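Flandedia International Violin Competition
Notes from the jury office, posted in order. 1/6

The second round closed in July with 11 violinists advancing. The office received 679 messages about the result, and each one will be read.

2/6 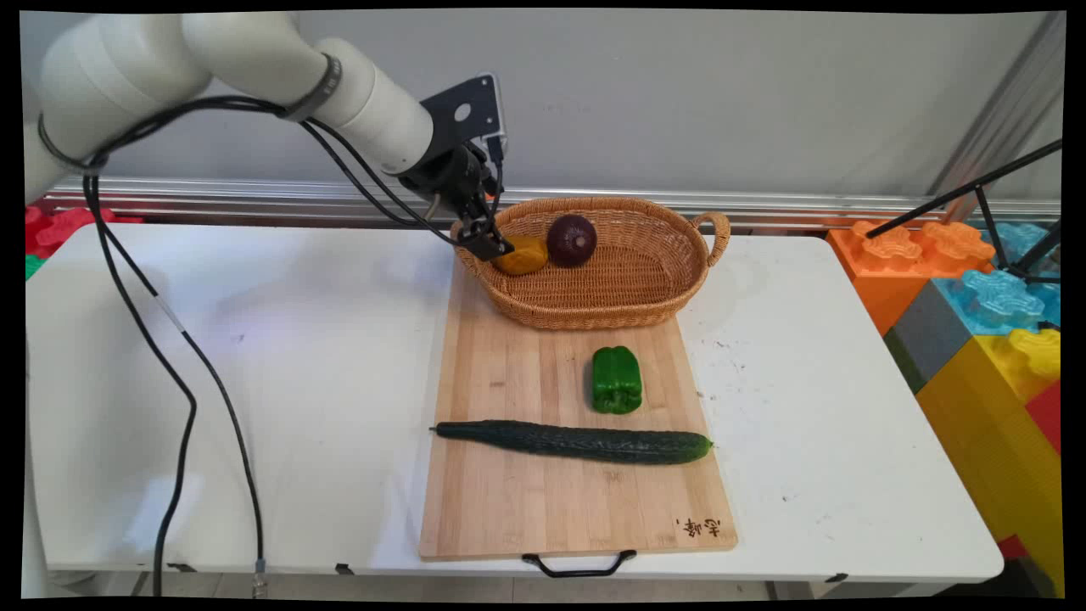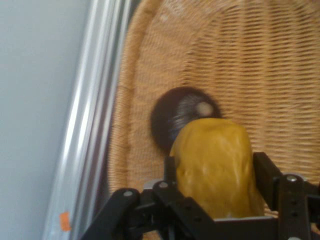
The scoring rules for this competition were first written down in 1935, and several of them have hardly changed. Each juror marks alone, without discussion, and hands in a sealed sheet before leaving the hall. Listeners often ask how players of very different character can be judged on one scale. A yellow mango-shaped fruit and a glossy dark onion may lie side by side in one wicker basket, and a juror asked to rank them would first need to know what was wanted. Our sheet therefore names the qualities to be marked: tone, rhythm, command of the score, and conduct with the orchestra.

3/6
A juror who has taught a contestant within the past two years does not mark that contestant. The remaining marks are averaged. This applied twice in the second round — both cases are listed in the printed record at the Lockyer Hall desk.

4/6
Some listeners objected to the omission of the Jellusska Concerto from the final list. The work remains on the approved list for the next edition. It was left out this year when the orchestral parts could not be supplied in time for rehearsal.

5/6
Flynn Wihongi, chair of the jury, will answer written questions after the final. Jurors will not comment on individual players before then, and we ask that they not be approached in the foyer.

6/6
All 1305 seats for the final have been assigned. Returned tickets will be offered through the Nilix box office from noon on the day of the concert. Doors close when the orchestra begins to tune.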